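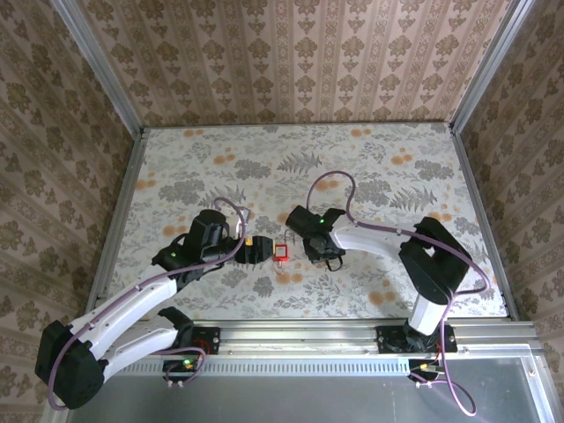

*Floral stripe on the back wall, diamond medallions on the side walls, all beige and brown.*

**From:** Chepkoech Rotich
**To:** Siltero Old House list
**Date:** May 14, 2024
**Subject:** Re: Two patterns in one small room, and what to do about the old size

Victor, my answers are between your paragraphs. I trimmed the part about the gutters and will reply to that separately when I've found the flashing diagram.

> On the back hall: my wife wants a stripe on the end wall and a small repeating figure on the long walls. I've only ever hung one paper in one room. Does mixing them look like a mistake once it's up? The hall is narrow and the ceiling is low.

It can look fine if the background color is the same in both. The picture at the top has that combination, and the color does most of the work. Get samples of both papers and tape them on either side of the actual corner. Leave them there through a whole day, including after dark with the hall light on. Beige is the worst for this. One maker's beige goes pink under a warm bulb and another's goes green.

Scale matters too. If the stripe has a lot going on inside it, keep the other pattern regular and fairly small. In a narrow hall you see the long walls at an angle, so a large figure gets squashed and you never really get to look at it.

Put the stripe on the end wall as she wants. Stripes on the long walls will show you every place the door casings are out of plumb. In our Cinuvdale house the casings lean and the floor runs downhill to the kitchen. I hung a stripe next to one of those casings years ago and I still see it when I carry the laundry through.

> What do I do at the corner? The book I have says to wrap the paper around and overlap, but it's talking about one pattern.

Don't wrap it. With two papers the change has to land in the corner itself. This is the order I use:

1. Hang the end wall first and let it run past each corner onto the long wall by a narrow margin.
2. Press it into the corner with a plastic smoother, then cut it in the corner with a new blade. Peel off the waste and wipe the paste off the bare wall.
3. Drop a plumb line for the first strip on the long wall, measured from the narrowest point of the gap.
4. Hang that strip to the line and trim its edge into the corner.

If your corner is badly out, leave a sliver of the first paper turned around it and trim the second one on top. Use a vinyl-to-vinyl adhesive on the overlap if either paper is vinyl. Plain paste will let go there.

Change the blade far more often than seems reasonable. Most torn corners I've seen came from a blade that had already done a ceiling line.

> Under the existing paper there's a brownish glaze on the plaster that gets slick when I wipe it with a wet sponge. Is that the size? Can I hang over it?

It sounds like old glue size, and I would not hang over it. It softens again when the new paste wets it, and the seams open up when the heat comes on in the fall. I learned this in the upstairs bedroom. The paper looked good all summer and by September I could get a fingernail behind every seam on the chimney wall.

Wash it off with hot water and a big sponge. Change the water when it looks like tea. Do a section, let it dry, wet your finger and rub. If it's still slick, wash again. Our bedroom took 2 full washes and the chimney wall took more. After that I let it dry for 6 days with the windows open before priming.

Patch after washing, not before. I did it the other way around once and washed half the filler into the bucket.

> Chege still has the Zultona primer at the back of the store. The can says it is for new drywall and "sound painted surfaces." Does that cover plaster?

I've used Zultona on plaster in 2 rooms and had no trouble with it, but both had been washed and had dried hard. I can't tell you how it does over anything chalky. If you rub the dry wall with a dark cloth and it comes away white, use an oil-based sealer first. Ask at Chege for the one they keep behind the counter, as the shelf there is mostly ceiling paint.

Tint the primer toward the background color of your paper. They'll do it at the store. If a seam shrinks a little, you'll see beige in the gap and it won't catch your eye the way white does.

> Last thing. How much extra should I order? The calculator on the paper company's page gave me 8 rolls for the long walls and I don't trust it.

I don't either. Those calculators go by area and take very little off for the pattern repeat. Measure the height at the tallest point of each wall, add trimming room at the top and bottom, then round up to the next full repeat. That is your real strip length. See how many of those you get from a roll and work forward from there. With a drop match you lose more. You can cut some of that loss by working from two rolls at once, provided both come from the same run.

Check the run number on every label before you open any of them. Stores will take back sealed rolls with mismatched numbers and will not take back a roll you've cut. Keep one label from each paper in an envelope with the paint chips. I write the room and the wall on the back.

Whatever is left over, store it flat under a bed. Ours went up in the attic and the outer turns yellowed, so the patch I made behind the radiator is a different color from the wall around it.

One question for you. Is the plaster sound where the hall meets the outside wall? You mentioned a stain there last time. If it's still growing, I'd deal with the gutter before buying any paper at all. A meter is the easiest way to find out and I have one you can borrow. It needs a nine-volt battery, and the one in it is dead.

Chepkoech

> Thanks in advance to anyone who has done this. I'd like to have the paper ordered before the electrician comes back to finish the switches.
>
> Victor Lyimo

P.S. Have the electrician leave the switch plates off and the boxes set flush. Turn the power off at the panel before you paper over them, and cut the openings once the paste is dry.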